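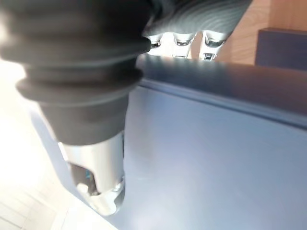 Borkuvico Tray Sorting Set -- read me before use

What you get

1296 short clips of small household things being moved in and out of trays and boxes, with a text note for each clip. 786 of them were noted twice, by two people working apart. The rest were noted once. The clips come in one folder, the notes in a single tab-separated file called notes_all.

The set grew out of a smaller one called Osum, which had 428 clips and a good many mistakes. All of the Osum clips are included again with new notes. If you have old results based on Osum, don't compare them with results from this set. People do it anyway and the numbers mean nothing.

Fields in notes_all

clip: number of the clip
container: tray, box, drawer, bag or unsure
surface_color: free text, lower case
action: put in, take out, shift, none
second_reader: yes or no
remark: free text, often blank

About the container field

We argued over this one and I still don't trust it. A tray with tall sides and a box with short sides are the same thing to most people, and in many close views all you get is a flat stretch of blue-gray that could be the side or the inside of either. Judit Takács wanted to merge tray and box into one value. Bianka Vörös wanted them kept apart and won. My advice is to merge them yourself unless you have a good reason.

"Unsure" was meant to be used freely. It appears in 88 clips, and I think that is too few. Readers don't like writing it.

About the color field

Treat it as a rough hint. One reader's blue-gray is another reader's lavender, and the same surface gets a darker word in one corner than in the middle. We did not try to fix this with a color chart. "Smudge" in the remark field means a lighter patch on the surface. It does not tell you whether the patch is dirt, wear or light.

What it is not good for

Claims about how tidy a home is, or how people pack. An earlier write-up by Halász suggested both, and I can't see how the notes support either one. The action field gives you one word per clip -- it says nothing of whether the thing ended up where it should.

Known problems

Some remarks were cut short on export from Cineck, our old note tool.
"Shift" was added late, so early clips use "none" where "shift" would fit.
Drawer and box are mixed up in the Osum part more than elsewhere.

Changes

December: second readings added, two duplicate clips dropped, column order changed. Scripts that read columns by position will break.

Send corrections to Bianka with the clip number and the value you think is right.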